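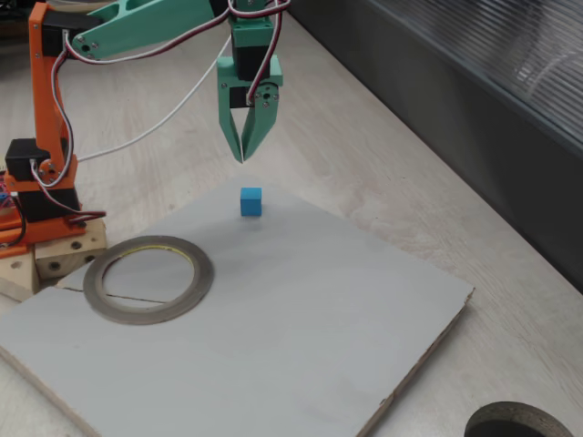 제4장 설문은 무엇을 재는가

4.1 만족도라는 숫자를 의심하는 일

어느 도시의 공공도서관이 연간 보고서에 "이용자의 대다수가 서비스에 만족한다"고 적었다고 하자. 이 문장을 읽고 고개를 끄덕이는 사람은 많다. 그러나 이 장을 읽는 학생이라면 고개를 끄덕이기 전에 적어도 몇 가지는 물어야 한다. 누구에게 물었는가. 언제 물었는가. 대답하지 않은 사람은 어디로 갔는가. '만족'이라는 말은 응답자가 고른 것인가, 보고서를 쓴 사람이 붙인 것인가.

앞 장에서 우리는 표본의 크기를 다루었다. 많은 입문서가 그 지점에서 안심하고 다음 주제로 넘어간다. 표본이 크면 오차가 줄고, 오차가 줄면 결론이 단단해진다는 식이다. 계산만 놓고 보면 틀린 말은 아니다. 문제는 그 계산이 응답자가 무작위로 뽑혔고, 뽑힌 사람이 모두 대답했으며, 질문을 모두 같은 뜻으로 이해했다고 가정한다는 데 있다. 필자는 이 세 가정이 한꺼번에 지켜진 조사를 아직 본 적이 없다.

사례: 톨레베오 도서관의 조사

톨레베오(Tolleveo) 시립도서관은 개관 시간 연장을 검토하면서 이용자 설문을 실시했다. 설계를 맡은 음포 응구바네(Mpho Ngubane)는 회원 명부에 있는 3257명 전원에게 설문지를 보냈고, 그 가운데 238명이 답을 보내왔다. 응답률로 치면 약 7퍼센트다. 보고서 첫 쪽에는 응답자의 과반이 현재 개관 시간에 만족한다는 문장이 굵은 글씨로 실렸고, 응답률은 부록의 각주에 들어갔다.

이 조사를 어떻게 읽어야 할까. 먼저 명부부터 보자. 회원 명부에는 이미 회원이 된 사람만 있다. 개관 시간이 맞지 않아 회원 가입을 포기한 사람은 처음부터 질문을 받지 못했다. 개관 시간을 늘릴지 말지를 정하는 조사에서 가장 중요한 집단이 빠진 셈이다. 명부를 아무리 꼼꼼하게 정리해도 이 결함은 메워지지 않는다.

다음은 응답자다. 설문지를 받고도 답하지 않은 사람이 답한 사람보다 훨씬 많다. 이들이 답한 사람과 비슷한 생각을 가졌다면 다행이지만, 그렇게 믿을 근거가 보고서에는 없다. 시간이 넉넉한 사람, 도서관에 애착이 있는 사람, 불만이 아주 큰 사람이 더 많이 답했으리라는 짐작은 가능하다. 하지만 그것도 짐작이다. 비응답의 방향을 안다고 말하는 연구자가 있다면 그 사람에게도 근거를 요구해야 한다.

마지막으로 문항이다. 실제 문항은 다음과 같았다.

"귀하는 우리 도서관의 편리한 개관 시간에 얼마나 만족하십니까?"

'편리한'이라는 형용사가 질문 안에 이미 들어 있다. 응답자는 편리한지 아닌지를 판단할 기회를 얻기 전에 편리하다는 전제를 받아들여야 한다. 선택지는 '매우 만족', '만족', '대체로 만족', '불만족'의 네 개였다. 긍정 쪽이 셋이고 부정 쪽이 하나다. 보고서는 앞의 세 항목을 더해 '만족'으로 묶었다. 이런 조건에서 과반이 만족하지 않는 결과를 얻기란 꽤 어렵다.

조사 담당자의 반론

응구바네는 이러한 비판에 대해 예산이 허락하는 범위에서 최선을 다한 조사였다고 답했다. 전년도 조사와 비교하려면 문항을 바꿀 수 없었다는 설명도 덧붙였다. 두 번째 주장은 생각해 볼 가치가 있다. 같은 문항을 해마다 되풀이하면 절대적인 수준은 믿기 어렵더라도 변화의 방향은 알 수 있다는 논리다.

그러나 이 논리도 그냥 통과시킬 수는 없다. 해마다 응답하는 사람의 구성이 달라진다면 변화로 보이는 것이 구성의 변화일 수 있다. 전년도 조사는 4월에 창구에서 종이로 이루어졌고, 이번 조사는 우편으로 이루어졌다. 창구에서 직원을 앞에 두고 쓰는 답과 집에서 혼자 쓰는 답이 같은 조건에서 나왔다고 보기는 어렵다. 문항을 그대로 두었다는 사실만으로 비교 가능성이 확보되지는 않는다.

통계 자문을 맡은 티모테 자케(Timothée Jacquet)는 가중치를 적용하자고 제안했다. 연령과 거주 구역에 따라 응답자의 비중을 조정해 명부의 구성과 맞추는 방법이다. 널리 쓰이는 방법이고 제6장에서 계산법을 배운다. 다만 가중치는 우리가 알고 있는 특성의 불균형만 고친다. 같은 나이에 같은 구역에 사는 두 사람 중 한 명은 답하고 한 명은 답하지 않은 까닭이 개관 시간에 대한 생각과 얽혀 있다면, 가중치를 준 뒤에도 편향은 남는다. 소수점 아래 자리가 늘어난다고 해서 이 사정이 달라지지는 않는다.

그렇다면 설문은 쓸모가 없는가

여기까지 읽은 학생 가운데는 모든 설문을 버려야 한다고 결론짓는 사람이 있을지 모른다. 그런 태도 역시 게으르다. 무엇이든 믿는 사람과 무엇도 믿지 않는 사람은 자료를 읽지 않는다는 점에서 비슷하다. 톨레베오의 조사에서도 건질 것은 있다. 자유 기술란에는 저녁 시간 열람실 이용에 관한 구체적인 요구가 적혀 있었다. 이 의견이 이용자 전체에서 차지하는 비율은 알 수 없어도, 그런 요구가 존재한다는 사실은 알 수 있다. 비율에 관한 주장과 존재에 관한 주장은 필요한 증거가 다르다. 이 장에서는 둘을 계속 구분해서 쓴다.

4.2절에서는 표집틀의 누락을, 4.3절에서는 비응답을, 4.4절에서는 문항의 표현과 선택지의 배열을 차례로 다룬다. 4.5절에는 레라토 피서르(Lerato Visser)가 같은 도서관의 문항을 다시 쓴 안을 실었다. 이 안에도 약점이 있으므로 모범 답안으로 외우지 말기 바란다.

읽기 전에 생각해 볼 문제

1. 최근에 본 설문 결과 하나를 골라 조사 대상이 된 명부나 목록이 무엇이었는지 찾아보라. 찾을 수 없었다면 어디까지 찾았는지 적어라.

2. 톨레베오 도서관의 문항에서 '편리한'을 빼면 충분한가? 선택지까지 포함해 문항을 다시 쓰고, 자신이 쓴 문항의 약점을 한 가지 이상 적어라.

3. 회원이 아닌 주민에게 개관 시간에 관해 물으려면 어디에서 언제 물어야 하는가? 정오에 도서관 앞에서 묻는 방안과 저녁에 버스 정류장에서 묻는 방안을 비교하라.

4. 응답률이 두 배가 되면 결과를 더 믿어도 되는가? 그렇지 않은 경우를 하나 만들어 보라.

주요 용어

표집틀, 포함 오차, 비응답 편향, 유도 문항, 불균형 척도, 가중치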